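焦糖布丁做了一个月

2022年4月

三月整个月我都在做焦糖布丁。不是超市里一小杯一小杯卖的那种,是用整个蛋糕模烤出来、倒扣在盘子里切着吃的那种,西班牙语叫 flan。冰箱里几乎没断过,家里人从抢着吃到绕着走,我自己倒还没吃腻。现在做法基本定下来了,写在这里,省得下次又去翻聊天记录。

起因是搬家以后认识了对门的 Rocío Gallardo。她端过来一块布丁,盘子是她家的,我洗干净还回去的时候问她怎么做,她站在门口就说完了:鸡蛋、牛奶、炼乳、糖,隔水烤。我问烤多久,她说烤到好。我问牛奶多少,她说一碗。后来我又去敲了几次门,才把她说的“一碗”是哪个碗弄清楚。

我以前对布丁没什么兴趣。小时候吃的是布丁粉冲的,有点像果冻,香精味重。后来在一家叫 Evangelista 的小馆子吃过一次,套餐里送的,切得很薄,表面有气孔,糖浆发苦,我以为布丁就是那个味道。Rocío 那块不一样,切面光滑,勺子下去有一点阻力,糖浆颜色很深,但是不苦,有点像烤过的坚果。

先说材料。鸡蛋四个,另外加两个蛋黄。全脂牛奶一碗,我的碗量出来跟一罐炼乳的体积差不多,所以现在干脆用炼乳的空罐子量,倒完炼乳直接装一罐牛奶,还能把罐壁上粘着的炼乳涮下来。炼乳一罐。香草精一小勺,没有就不放。盐一小撮,这个我建议放。熬焦糖用的白砂糖 70 克,水两大勺。

牛奶不要用脱脂的。我试过一次,家里正好只有那一盒,烤出来能成型,但是口感发水,切开以后盘子底下渗出一圈水来。炼乳我用过两个牌子,一个是进口罐头,一个是 Wasby 超市货架最下层的自有品牌,后者便宜不少,甜度稍高,吃不出太大差别。Wasby 那个罐子的拉环不好开,准备一把开罐器。

熬焦糖是我失败最多的一步。第一次熬到琥珀色就关火,倒进模具,看着很漂亮,烤完倒扣出来,糖浆颜色很浅,只有甜味。第二次想熬深一点,低头回了一条消息,锅里就冒烟了,整锅倒掉,锅泡了一晚上。第三次以后我学会了提前关火,颜色到了浅琥珀就离火,端着锅转,靠余热把颜色带到深琥珀,像浓一点的红茶。如果余热不够,再放回火上几秒钟。

锅要用浅色的,不锈钢或者白搪瓷都行。我原来那口小奶锅是黑色不粘的,锅里什么颜色根本看不准,第一次熬浅了可能就是这个缘故。糖和水放进去以后晃一晃让水浸透,开中小火,不要搅拌,搅了容易返砂。锅边上结了糖粒的话,用刷子蘸水刷一圈。

焦糖倒进模具要快,倒完马上端起来转,让底部铺满,四壁沾到一点也没关系。模具会非常烫,戴手套。我第一次是垫着抹布端的,抹布是湿的,热气透过来,差点把模具扔进水池。铺好以后放着不管,它会变硬,有时候还会噼啪响几声,是糖裂开的声音,不影响。

布丁液很简单,难的是不要打出泡。我一开始用电动打蛋器,打完一层沫,烤出来全是孔,跟 Evangelista 那块一样。现在用手动的,蛋抽贴着碗底左右划,不离开液面。鸡蛋先划散,再倒炼乳,再倒牛奶,最后香草精和盐。

牛奶要不要加热,网上说法很多。我两种都做过。冷牛奶直接混合也能成,就是烤的时间要长些,中间部分容易不熟。后来我把牛奶热到 60 度再慢慢倒进去,一边倒一边划,炼乳化得快,进烤箱以后受热也均匀。没有温度计的话,手指伸进去觉得烫但是还能停一下,就可以了。再热就要小心把蛋烫成蛋花。

混合好以后过筛两次。我原来觉得这步可以省,有一次省了,吃到一小条蛋白,像没化开的粉条。过完筛静置一会儿,表面的泡用厨房纸轻轻盖一下再揭起来,大部分就带走了。剩下的用牙签戳。

模具我用的是六寸的圆形蛋糕模,固底。活底的绝对不行,会漏。我家只有一个固底的,还是很多年前在 Ganudari 买的,那家店现在已经改卖窗帘了。模具外面包一层锡纸,上面再盖一张,盖的那张要压紧,不然表面会结一层硬皮。倒扣以后那层皮在底下,看不见,但是吃的时候嚼得出来。

水浴是另一个关键。找一个比模具大一圈的深烤盘,底下垫一块折起来的棉布,模具放在布上,再往烤盘里倒热水,水面到模具高度的一半。垫布是 Rocío 教的,她说她妈妈用旧毛巾。我开始没当回事,后来对比了一下,垫了布的那次底部气孔明显少。热水用刚烧开晾了一会儿的就行,不要用冷水,冷水要等很久才热起来,时间就不准了。

端着装满水的烤盘往烤箱里送很危险。我的办法是先把烤盘和模具放进烤箱,架子拉出来一半,再用水壶往里倒水,倒完慢慢推进去。出炉的时候反过来,先把模具拿出来,烤盘留在里面等水凉了再倒。

再说烤箱。我家是 Kesance 的台式烤箱,房东留下的,说明书早就没有了,旋钮上的温度字也磨掉了一半。上下火,一百六十度,中下层。我按 53 分钟定时,到时间以后隔着手套轻轻晃模具,边缘不动,中间有一块还在颤,像果冻那样颤,就可以拿出来了。如果中间是像水一样晃,再加五分钟看一次。不要等到整个都不动了才拿,余温还会继续把它往熟里带,那样凉透以后会偏老。

Rocío 来我家看过一次,她觉得我的温度低了。她家是燃气烤箱,火大,时间也短。我照她的温度试了一炉,边缘起了蜂窝,中间倒是好的。她尝了说没问题,她家里人就喜欢边上有孔的部分,孔里能存糖浆。所以这件事也看口味,喜欢光滑的就低温慢烤。

烤好以后先放到室温,再连模具进冰箱,最少过一夜。我有一次等不及,下午做的晚上就倒扣,结果塌了半边,糖浆还有一大半硬邦邦粘在模具底。放一夜以后,焦糖会吸收布丁里的水分,慢慢化成糖浆,味道也会往里走。放到第二天晚上吃最好,第三天也还可以。再往后我没试过,没有剩到那时候的。
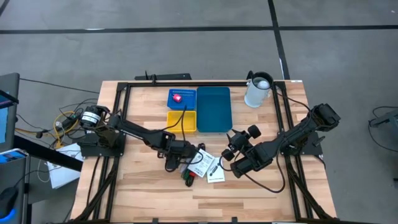 浅色木纹台面,两条黑色机械臂

脱模的时候用薄刀贴着边划一圈,刀要贴紧模具壁,别往里斜。然后把模具底部放进热水里泡一下,拿出来擦干,盖上一个有深度的盘子,两手夹紧,一口气翻过来。不要犹豫,慢慢翻的话糖浆会从边上流到袖子里。翻过来以后听一下,有“噗”的一声就是下来了。没有声音就左右晃一晃,再没有就翻回去重新泡热水。

盘子一定要有边。平盘装不住糖浆,我第一次用平盘,糖浆流到台面上,又顺着台面流进抽屉,擦了一个多小时,抽屉里的筷子全部重洗。现在用的是装汤鱼的那个深盘。

模具底下剩的焦糖不用硬抠,倒点热水放着,自己会化。化开的糖水我有时候兑进咖啡里,颜色不太好看,味道可以。

中间还试过几个变化,简单记一下。

咖啡味:牛奶热的时候加一勺速溶咖啡粉。味道不错,但是颜色灰灰的,家里小孩看了不想吃。

椰奶代替牛奶:放凉以后上面会分出一层硬一点的椰油,口感分成两层,有人喜欢,我一般。如果再做,会一半椰奶一半牛奶。

橙皮:削几条橙皮跟牛奶一起热,捞掉再用。这个我最喜欢,也是做得最多的一种。白色的部分要削干净,否则发苦。有一次偷懒用柠檬皮代替,也行,香味淡一些。

奶油奶酪:很多食谱里有,加一小块进去,会更厚更结实,接近芝士蛋糕。我觉得那就是另外一种东西了,吃一小块就饱。而且奶酪没化开的话过筛非常费劲,筛子也难洗。

小杯分装:用耐热玻璃杯,焦糖分到每个杯子里,时间短很多,我家的小杯 35 分钟左右能好。缺点是焦糖分起来手忙脚乱,倒到后面几个杯子时糖已经开始硬了,得放回火上化一下。请客可以这样做,平时还是一整个省事。

电饭锅蒸的我没做过。评论里如果有人做过,告诉我一下水放多少,楼下的朋友没有烤箱,一直在问。

剩下的蛋白我一般第二天早上炒饭用掉,或者攒在冷冻室里。冷冻室里现在有一小盒,标签上只写了“蛋白”,没写几个,所以一直没敢拿来做别的点心。

糖的问题也有人问过我,能不能减。布丁液里的甜味全部来自炼乳,减炼乳就要加牛奶,凝固会变软,蛋也得跟着加。我试过减掉四分之一罐,甜度刚好,就是剩下那点炼乳放在冰箱里很快被我蘸馒头吃完了,算下来糖也没少吃。焦糖那部分不建议减,铺不满模具底,倒扣出来斑斑驳驳的。熬深一点,整体就不会那么腻。

上个周末又做了一次橙皮的,切了一半给 Rocío 送过去,还是用她家那个盘子。她说焦糖可以再深一点点。下次我关火晚几秒试试。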